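4. 木製天板の手入れと台所での物の置き方

4.1 調査の対象と手順

本節では、木製の調理台天板がどのように手入れされ、その手入れが天板上の物の置き方とどう関わっているかを扱う。前節で述べた住戸の間取りと台所の面積は、ここでは背景の情報としてのみ用いる。

調査はUllard市内の集合住宅Dursunの居住世帯を対象とした。Dursunの台所にはすべて無垢材を接ぎ合わせた天板が入居時から設置されており、樹種と厚みは棟によらず同じである。入居時に配られる冊子には、油による仕上げであること、濡れたまま放置しないこと、熱い鍋を直接置かないことが書かれている。塗り直しの時期については「必要に応じて」とあるだけで、判断の目安は示されていない。

回答を得たのは234世帯である。このうち天板を樹脂系の塗料で塗り替えていた世帯、天板の全面をシートで覆っていた世帯、記録の空白が長かった世帯を除き、200世帯を分析の対象とした。シートで覆う世帯は、別に論じるべき対象であるが、天板の表面に触れる機会がほとんどないため本節には含めない。

各世帯には冊子形式の台所日誌を渡し、天板を拭いたとき、油を塗ったとき、染みや傷に気づいたときに一行ずつ記入してもらった。日誌の様式はDatine式生活記録票をもとに、項目を減らして作り直したものである。得られた記入は2463件であった。記入の細かさには世帯による差が大きく、毎日の拭き取りをすべて書いた世帯もあれば、油を塗った日だけを書いた世帯もある。そのため拭き取りの回数を世帯間で比べることは避け、油塗りと染みの記入を中心に読むことにした。

聞き取りは日誌の回収後に著者の一人が各戸を訪ねて行った。質問の順序は固定せず、回答者が天板のどの部分を気にしているかを先に話してもらい、そこから手入れの道具、頻度、家族内の分担へと進めた。聞き取りの一部はOurania Stefanouが担当し、書き起こしは二人で照合した。

4.2 手入れの三つの型

日誌と聞き取りから、油塗りの始め方に違いが見られた。

第一は、暦に従って塗る世帯である。季節の変わり目や大掃除に合わせて天板全体に油を塗る。作業の前には台所の物をすべて食卓や床に移し、乾くまで調理をしない。家族の予定を合わせる必要があるので、塗る日が一、二週間ずれることは珍しくない。この型の世帯は、天板の見た目よりも前回塗った時期をよく覚えていた。

第二は、表面の変化を見て塗る世帯である。水滴が玉にならずに広がる、木肌が白っぽくなる、布巾が引っかかるといった変化を手がかりにする。塗る範囲は流しの周囲や調理に使う手前側に限られることが多く、全体を塗ることはまれである。塗った部分と塗らない部分の色が次第に分かれるが、それを欠点と見る回答は少なかった。

第三は、出来事のあとに塗る世帯である。鍋の輪染み、こぼした醤油、包丁の傷などがあったときに、紙やすりをかけて油を入れる。何も起こらなければ長いあいだ塗らない。三つの型のうち、染みの記入が最も詳しかったのはこの世帯で、染みの原因となった料理の名前まで書かれている例が目立った。

三つの型は排他的ではない。暦に従う世帯でも輪染みができれば補修をするし、表面を見て塗る世帯が年末だけは全体を塗ることもある。分析では、日誌の中で油塗りの理由として最も多く書かれたものによって世帯を分けた。理由の欄が空白の記入については聞き取りの内容で補い、それでも決まらない世帯は分類せずに残した。

使われていた油は、入居時に管理会社から渡されるClaleoのほか、亜麻仁油、桐油、蜜蝋を混ぜたものなどである。Claleoを使い続けている世帯の多くは、銘柄を選んだというより、最初の缶がまだ残っているからと答えた。缶を使い切ったあとに別の油へ移った世帯では、においを理由に挙げる回答と、乾くまでの時間を理由に挙げる回答があった。油の種類による染みの出方の違いは、塗る間隔や拭き方の違いと切り離せず、本調査の資料からは論じられない。

4.3 奥の列と手前の空き

天板の上の物は、壁沿いに一列に並ぶ傾向があった。調味料の瓶、電気製品、道具立て、乾物の容器などが奥に置かれ、手前が作業の場所になる。図2のように、壁に接した側に台所用品を並べる置き方は、棟や世帯人数を問わず見られた。

この奥の列は、手入れの面から見ると天板を二つに分けている。手前は毎日拭かれ、油も塗り直される。奥は物を持ち上げないと拭けないため、拭き取りが遅れ、油塗りでも飛ばされやすい。暦に従う世帯では奥も手前と同じ時期に塗られていたが、残りの二つの型では、入居以来一度も奥を塗っていないという回答が少なくなかった。

ただし、奥が手前より傷んでいるとは限らない。水と刃物が当たるのは主に手前であり、奥の木肌には入居時の色がよく残っている場合がある。奥で問題になるのは、瓶の底から垂れた油や醤油が気づかれずに長く残ること、そして電気製品の下に湿気がこもることである。日誌に書かれた奥の染みのほとんどは、物の配置を変えた日に見つかっている。染みがいつできたかを答えられた世帯はごくわずかであった。

奥に置く物の選び方については、使う頻度で決めるという回答が多かったものの、実際の話を聞くと事情はもう少し複雑である。重くて棚に上げられないもの、差込口の近くでなければ使えないもの、もらい物で置き場所が決まらないものが、使う頻度とは関係なく奥に残っていた。ある回答者は、粉の容器を動かさない理由を尋ねられて、下の木の色がどうなっているか見たくないと答えている。

浅い盆や板を敷いて、その上に瓶類をまとめる世帯もあった。盆ごと動かせるので拭き取りの手間は減るが、盆の下に入った水は瓶の下よりも広い面に残る。盆を使う世帯のうち染みの記入が多かったのは、盆の縁が天板に密着する形のものを使っていた世帯である。脚付きの台を使う世帯では、同じ種類の記入はほとんど見られなかった。

図2 木製のブッチャーブロック天板と、その奥側に沿って並ぶ台所用品

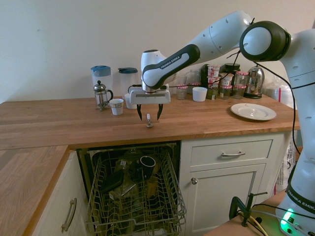 油を塗り直す時期は、何を目安に判断すればよいか。

水を数滴落とし、玉にならずに木へ染み込むようであれば塗り直しの時期である。手前と奥では減り方が違うため、試す場所を両方に取るのがよい。

この水滴による方法は、表面の変化を見て塗る世帯の多くがすでに行っていたものである。暦に従う世帯に紹介したところ、手前と奥で結果が異なることに驚いたという反応があり、その後、全体を塗る回数はそのままにして、流しの脇だけを間に一度塗るようになった世帯もある。

4.4 家族内の分担

油塗りを誰が行うかは、型によって違いが見られた。暦に従う世帯では、物を移す人と塗る人が分かれていることが多い。表面を見て塗る世帯では、日ごろ調理をする人がそのまま塗っている。出来事のあとに塗る世帯では、染みを作った人が塗るという取り決めが語られることがあったが、日誌の記入者名と照らすと、取り決めどおりに行われた例は一部にとどまる。

物の置き方についても、置く人と拭く人が別である場合に不満が語られやすかった。奥の列が長くなることへの不満は拭く側から、物を棚に戻されることへの不満は調理する側から出ている。両方を同じ人が担う世帯では、奥の列の長さそのものが話題にならなかった。単身の世帯でも同様である。

子どものいる世帯では、手前の空きが宿題や工作に使われることがあり、鉛筆の跡や糊の染みが記入されている。これらは調理による染みより早く補修される傾向があった。跡がついた場所と時期がはっきりしていて、やすりをかける範囲を決めやすいためと考えられる。

4.5 資料の限界

日誌の期間は夏を含んでおり、8月には旅行や帰省で記入が途切れる世帯が多かった。乾燥する季節の油の減り方はこの資料には十分に現れていない。また、同じ仕様の天板を持つ一つの集合住宅を対象としたため、樹種や厚みの異なる天板、あるいは持ち家で居住者が自ら選んだ天板に、同じ型が当てはまるかどうかは確かめられていない。

記入者が日誌を意識して、ふだんより丁寧に拭いていた可能性もある。聞き取りでは、日誌を渡されてから初めて奥の物を動かしたという回答があった。こうした世帯の染みの記入は、調査期間中に生じたものではなく、それ以前から残っていたものを含む。分析では発見の日と発生の日を区別し、発生の日が不明なものは時期に関する集計から外した。

聞き取りの書き起こしの分類は、Duygu Toprakが先に行い、もう一人が独立に見直した。判断が分かれたのは主に、輪染みの補修をきっかけに天板全体を塗った事例の扱いである。本節では、きっかけが染みであれば塗った範囲にかかわらず第三の型の記入として数えている。範囲を基準にした場合の分類は付表に示す。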